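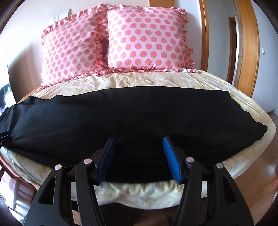 The bed I used for the folding part of my project, with the polka dot pillows at the head.

Folding Big Dark Clothes on a Bed: My Home Skills Project

By Ximena Sepúlveda
February
5 min read
12 comments | 3 shares

So my topic was folding laundry, and yes, I picked it myself. Mr. Trnka's list had budgeting, basic sewing, grocery planning and "textile care at home," and I went for the last one because I'm the person in my house who does most of it anyway. I figured I'd already know everything and could write it up in one evening. I did not write it up in one evening.

My question was pretty simple: is a bed a good place to fold a large garment, or is it better to use a table? Everyone I asked had an opinion. Eleni Stojanović, my partner for the first half, is a table person and won't hear anything else. Leandro Zapata folds standing up, with the shirt tucked under his chin, and says surfaces are for beginners. I've always folded on the bed, so I was the bed person (somebody had to be).

What I did

I timed myself folding on two surfaces: the kitchen table and a bed. I used the same clothes both times, a mix of T-shirts, towels, pants and big black stuff. I did 40 folds in total, split evenly, and wrote the times in a notebook. Then I gave each finished fold a neatness score from zero to three. Eleni scored them too without looking at my numbers, and we used the average.

Small things were no contest. A T-shirt on the kitchen table took me 12 seconds once I had a rhythm going, and the edges came out sharp. On the bed the same shirt kept sinking in wherever I pressed, so the crease went soft and I'd have to run my hand down it again. Eleni was very happy about this and I had to hear about it all through lunch.

Big things went the other way! The table just isn't wide enough. One side slides off, you pull it back, then the other side goes, and by the time you've got both sides up there the middle is bunched. On a bed you can lay the whole thing out and walk around it.
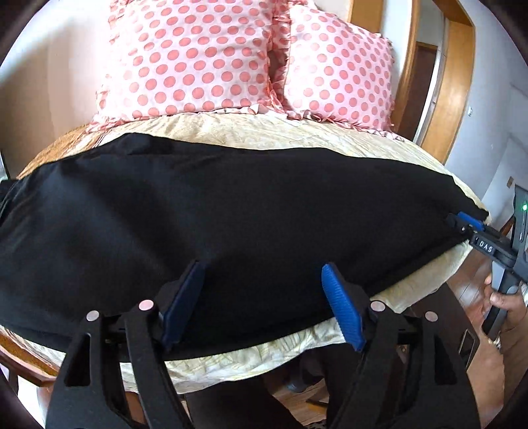
Black fabric has its own problem, and I hadn't thought about it until I was scoring. It's hard to see where the seams are! On a light towel you can spot a crooked edge from across the room, but with black I kept thinking I'd lined up the hem and then finding it off by the width of my thumb. What helped was having a light sheet underneath. The outline of the garment shows up really clearly against cream or yellow, so you fold by the outline and forget about the seams. I'd never have gotten that from the table, because ours is dark too.

The other thing I learned is to smooth from the middle out. I used to start at one corner and push everything along, and all the wrinkles just traveled to the far side and sat there. Going from the center with flat hands, two or three passes, gets most of them out. The sheet wrinkles as well, especially up near the pillows — I stopped fixing that after a while, it made no difference to the scores.

What went wrong

I folded all the table items first and all the bed items second, so by the time I got to the bed I was more practiced (and more tired). Mr. Trnka wrote that in the margin of my draft and he's right. I should have switched back and forth. Also I only had one bed to work with, and a firmer mattress might do better on the small stuff. Leandro offered his chin method as a third group but I ran out of Sunday.

If I did it again I'd use fewer T-shirts and more large things, like sweaters and bathrobes, and I'd try one round with the pillows taken off to see if the extra room matters.

My answer, for now: table for small, bed for big, and a light sheet under anything black. Eleni wants it on record that she still folds everything on the table.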